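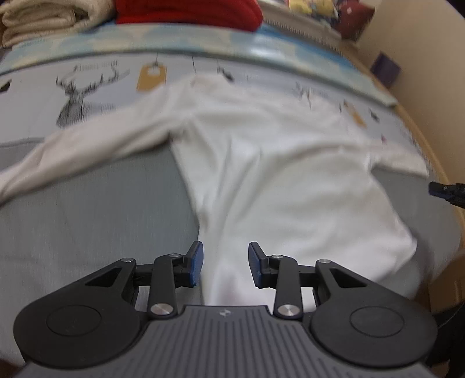

Home Journal Walks Garden Older entries Contact

October, the wet end of it

Up at ten to six. Rain had stopped but the gutter over the back door was still running, so the leaves are in it again. I cleared it in my bathrobe with the long spoon from the grill set and got a sleeve full of cold water. Coffee, toast, the last of the plum jam.

Today was the day for moving the dahlias. I have put it off twice. The first frost blackened the ones along the fence last week, and the book says to leave them a few days after that and then lift. I cut the stems down to a hand's width and started with the row by the shed. The soil is heavy there and the fork kept bringing up more clay than plant. I split two good clumps by going in too close. By the third I had the sense to start farther out and work in a circle.

Lifted 19 in all. I know because I wrote a tag for each one, and I ran out of tags and had to cut up a yogurt tub. The red ones that Saskia Whitcombe gave me have done better than anything I bought. One of them was as wide as a dinner plate underneath, with a neck as thick as my thumb. The yellow ones hardly grew. I may not bother with those again.

Washed them off with the hose on the driveway and turned them upside down on newspaper in the garage so the stems can drain. They need a week or so like that before they go in the boxes. I still have to find something to pack them in. Last year I used sawdust from the Faulkner yard and it drew too much out of them, and by March half were like old carrots. Saskia uses barely damp peat and keeps hers at about 50 degrees in the cellar. My cellar runs warmer than that now the new furnace is in. The garage gets too cold in January. The space under the stairs might do, if I move the paint cans and the box of Christmas lights.

Lunch was soup from yesterday. I ate it standing up because I had mud to the knees and did not want to change.

Afternoon, drove out to Trumar for bulbs. They had marked down the tulips, mostly the plain white and a purple I did not care for. Bought 60 of the white and a small bag of crocus. The man at the register said they would not be getting more in this year. I asked about garlic too, but they were out. The road back was slow with a truck ahead of me the whole way from the bridge, and it was nearly four when I got in.

Planted one bag of tulips under the maple before the light went. Roots everywhere, and I had to shift half the holes. The rest can wait for a dry day. I laid a piece of chicken wire over the bed and weighted it with bricks, since the squirrels had been watching from the garage roof.

Saskia called after supper. Her hip is better and she is walking to the mailbox and back without the cane. She wants to come over and see which of the reds made it. She has been keeping notes on that plant since 2000, when her aunt handed it to her in a grocery bag with no name on it. She thinks it may be an old one called Jellirska, but she has never found a picture to check it against. I said I would save her two of the best pieces. She also wants her pitchfork back, and it took me a minute to remember I had it.

Back is sore on the left side, from the lifting – always the left. I took a hot bath and put the heating pad on the chair. Read a few pages of the Dikach book and could not tell you what was in them.

Tomorrow: tags in waterproof pen this time, move the paint cans, call about the gutter guards. Return the pitchfork. The hose needs to come in and be drained before it freezes, and I should look at the split clumps again and see if either one still has an eye on it.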